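The Second Bus to Plindton

29 February 2024
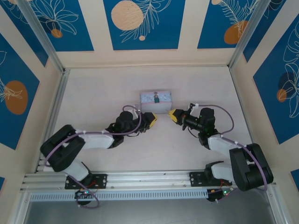

Two arms on one rail.

I took the second bus because I'd missed the first, and I'd missed the first because I went back for the cake. My aunt in Plindton only gets a real birthday every four years, so you can't show up without cake. You just can't!

The bus was nearly full. I ended up near the back with the box on my knees, next to an old woman in a green raincoat who had a bigger box on hers.

"Birthday?" she said.

"My aunt's," I said. "You?"

"Mine."

Well, what do you say to that? I said happy birthday, and she nodded like I'd gotten the answer right, and then we both watched the rain for a while. We went past the old Hustus shoe factory, where my mother worked two summers and came home smelling of glue, and then the long hill down to Flurnar where the driver always takes the bend too fast. I held on to my cake. She held on to hers. Then she put out her free hand and held on to mine too — my cake, I mean, not my hand.

"Lemon?" she asked.

"Benítez Bakery. Lemon with the sugar crust."

"They put in too much sugar," she said. "I worked there. Over 200 cakes a week before Easter, and I told them every single year."

I said my aunt liked it that way, and she said some people do, in a voice that closed the subject.

At Flurnar most people got off and I figured she would too, but she stayed right where she was. I asked who she was going to see. She took so long to answer that I thought she hadn't heard me.

"My sister," she said. "We haven't spoken since October. Not last October."

"Does she know you're coming?"

"She knows what day it is. It's her birthday too. We're twins."

I looked at her then, really looked, at the chin and the way she was pressing her lips together. I have known that chin all my life. My aunt had told me once, with the radio on loud, that her sister was dead.

"What street?" I said.

She told me. The bus pulled in, and I got up first and held out my arm for her box.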